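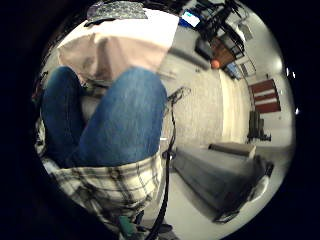 Senga Dunbar

Infusion pump log, Waltine clinic, treatment room two
Status: solved (yes!)

Hi all, I've written this up in full as three of you have asked me how we got the room two pump behaving again, and I'm so pleased with the result that I'm happy to go through it properly.

The problem
Since early October the Brandura pump in room two had been throwing "downstream occlusion" alarms in the middle of iron infusions. Always the same alarm, always once the patient had settled in, and it cleared as soon as one of us walked over and had a look. Maddening! Room one has the same model on the same settings and never made a peep.

Step 1. Swap the line
New giving set, new extension, fresh cannula dressing. The alarm came back after 20 minutes. I kept the old line in a labelled bag for Jarrah in case he wanted it (he did, he loves this stuff).

Step 2. Swap the pumps
Ainhoa's idea, and a great one. We put the room one pump in room two and the other way round. The alarm stayed in room two with the "good" pump, so off the hook went the hardware. Serial numbers are in the Politis equipment register under both rooms now, so please don't panic when they look the wrong way round.

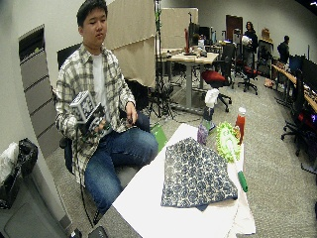
Step 3. Read the event history
Hold the menu key, go to Service, then Events. Jarrah exported the lot: 164 entries, 138 of them plain start, stop and door open messages. Once he'd stripped those out we could line the alarms up with the chart notes, and there was a lovely clear pattern. Eleven of the occlusion alarms came within a couple of minutes of the recliner being moved back. I did a little dance at the desk.

Step 4. Check the chair
Oisín sat in the recliner with a line taped to his sleeve and a bag of saline running into a jug, and we put him through every position. Upright, fine. Halfway, fine. Right back, and the tubing slid down between the armrest and the seat and got pinched. Alarm in under three minutes! When he sat up to see what was going on, the kink opened again, so of course none of us had ever found anything. 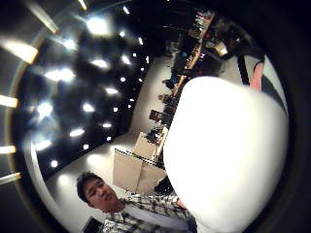

Step 5. The fix
Run the line over the armrest and through the clip on the pole, with a loose loop at the elbow. Anselmo fitted a second clip lower down so there's no slack hanging near the hinge. Please recline the chair before you start the pump, then follow the line with your fingers from bag to cannula.

Please leave the pressure limit alone. I know it's tempting to bump it up when it's beeping at you, but the pump was right every single time.

Still open
Room one has the older Bendura recliner with a wider armrest, and we haven't tested it right back yet. Oisín has put his hand up for that too. Jarrah is also asking whether the alarm volume can be set lower in the afternoons.

Ticket closed for room two. If the alarm comes back, add the time and the chair position underneath and give me a shout.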